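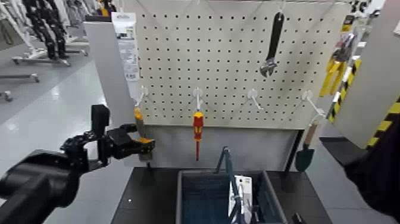 Figure 4. Left arm at the tool board with a screwdriver in the gripper.

Section 5. Comparing Two Grippers on the Tool Board

By now your arm is bolted down, powered, and talking to the Stotalley controller, so this is where the fun starts. In this section you'll run the same hanging task with the Demow gripper and then with the Sundqvist, and end up with two logs you can lay side by side. Give yourself a whole afternoon if you can – swapping the fingers always takes longer the first time, and there's no prize for rushing it.

Before you begin

Finish the arm calibration in Section 4, and have a screwdriver, an adjustable wrench and a small trowel ready. We like this mix because a round handle, a flat one and a wooden one each ask something a little different of the fingertips.

1. Fit the Demow gripper and tighten the flange bolts by hand, then with the supplied key. Stop as soon as you feel firm resistance.

2. On the controller, open Tool Profiles and choose profile 28. Wait for the green light to hold steady before you touch anything else.

3. Set the closing speed to 5 and the grip force to 300. Yes, the speed feels terribly slow! You can bring it up later, once you trust your hook positions.

CAUTION: Keep your hands, sleeves and hair well away from the board whenever the arm is enabled. Press the stop button before you reach in to straighten a tool.

4. Jog the arm to the screwdriver, close on the handle, and lift until the tool clears the wire. Save this pose as PICK.

5. Bring the screwdriver back to its hook and save that pose as PLACE. Take your time here, and check it in the wrist camera view as well as the head view, as each one hides something the other can see.

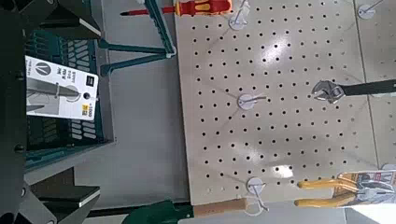

Glare is worth a moment of your patience too. A shiny board under overhead lights can wash out whole rows of holes, and the hook finder then starts guessing. If your confidence score keeps jumping around, lower the wrist camera exposure one step at a time and run Find Hooks again after each change.

6. Run the cycle and save the log. Repeat with the wrench and the trowel, teaching new poses for each.

7. Power down, fit the Sundqvist gripper, and go through steps 2 to 6 again with profile 29. Leave the speed and force just as they were, even if you're itching to adjust them.

Note: If the controller shows code 1292 after the swap, the finger cable isn't fully seated. Power down, push the plug in until it clicks, and restart.

Trygve Westerberg of our Brerport workshop wrote the log viewer covered in Section 6, where you'll load both sets of results.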